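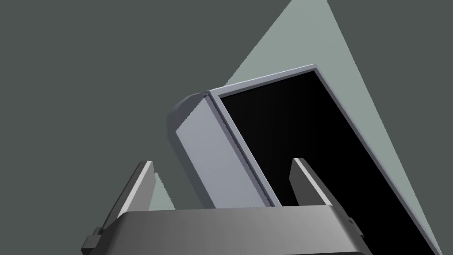 Grip Tips for Thin, Boxy Things

Anyone who has knocked a tablet or a picture frame off a shelf knows that the corner is the trouble. The notes on this page come from household pickup trials run in simulation for the Fleneck project, where a two-armed robot worked at a desk. Most of the advice carries over to your own bench, and all of it applies if you are setting up an arm at home or in a school shop.

1. Set the angle before you close.

In the wrist views a tilted box fills most of the picture and its dark face hides the far edge. Programs that went by the dark face guessed the edge wrong. Programs that looked for the pale rim did better. If you are writing your own grasp routine, find the rim first and line the fingers up with it, then close.

2. Clear a lane on the desk.

A coil of rope is hard to plan around. It has no fixed shape, and a gripper coming in low can hook a loop on the way to something else. We left the rope on the desktop on purpose and had the left arm work close to it while the right arm stayed up and out of the way. At home, move cords and rope to one end before you reach for anything tall, like the brown figure at the other end of this desk.

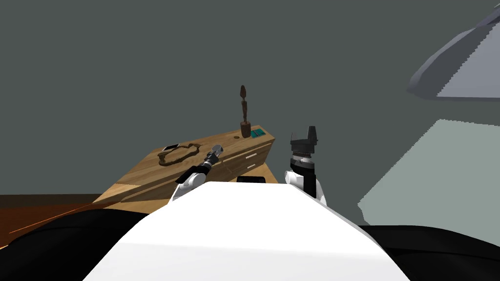

3. Park the arm you aren't using.

Fingers up, off to the side of the desk. An idle arm left over the work blocks the head view and casts a shadow. In the Tisia lighting setup the shadow of the right arm landed on the pale wall, which did no harm. Moving the lamp could put the same shadow on the desktop, and then the small flat items get hard to pick out. Check where it falls before a long run. 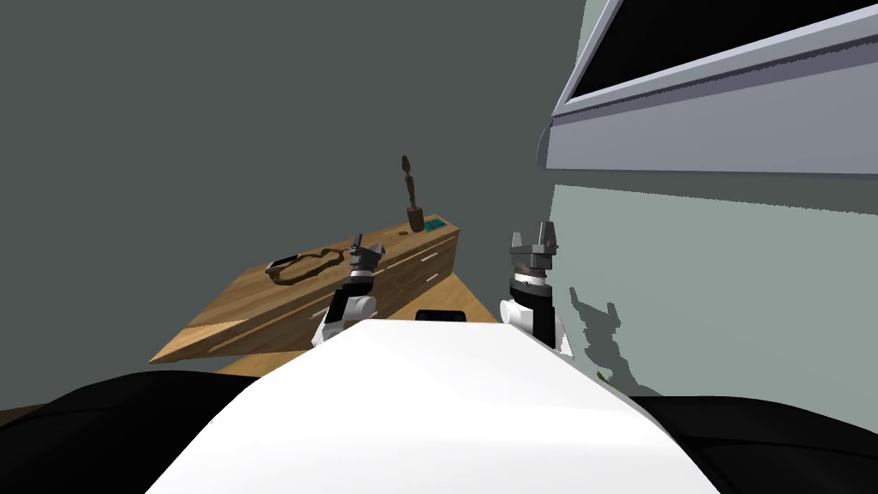
By Mahtab Tehrani
Workshop Notes, February

The method is simple enough to copy. We ran 300 attempts with the layout shuffled each time, split between two grasp planners. Uçar picks a grasp from the first look and commits. Sternis stops 40 millimeters short, looks again through the wrist, and corrects. The second look added almost 30 percent to the time of each attempt. It also cut drops to 29 over the full set of Sternis runs, well under what Uçar managed with the same objects.

Most of the drops left over were on rounded ends. A flat finger on a curved end has only a thin line of contact, and the object turns as soon as it is lifted. Slide the grip along to the flat side if there is room.

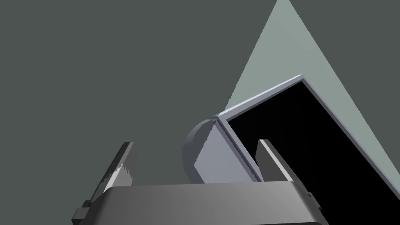 4. Look again when you are close.

Stop short, take a fresh view, and compare it with the plan. Watch the gap on both sides. If one finger is near the object and the other is out over open background, shift the wrist sideways before closing. Closing anyway drags the object across, and a thin one will tip.

5. Write down the misses.

Note the object, the approach angle, and which finger touched first. Keep the wrist view from just before closing. Ours were more use than the video from the head.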